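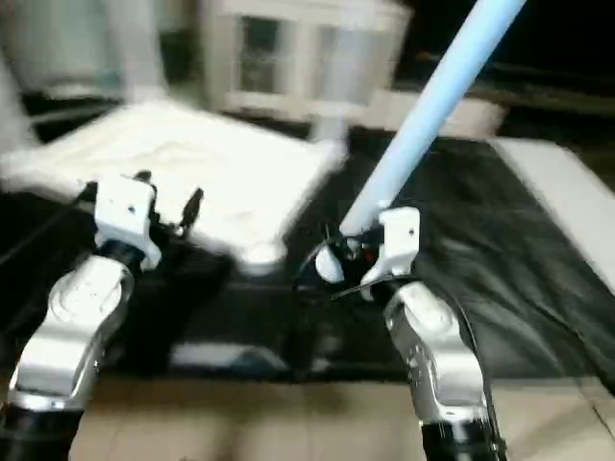 I own 11 poles and I love every one of them! Curtain rods, broom handles, a tent pole that lost its tent somewhere near Faltmont. My newest is light blue, a pale sky color from top to bottom, and I've been carrying it from room to room (my neighbor Jalen thinks I need a hobby). Black cloth goes over the work table first so I can find the little screws. Then I decide what it's going to be. A plant support? A rail for scarves? Last February I'd have said towels, but the bathroom's full.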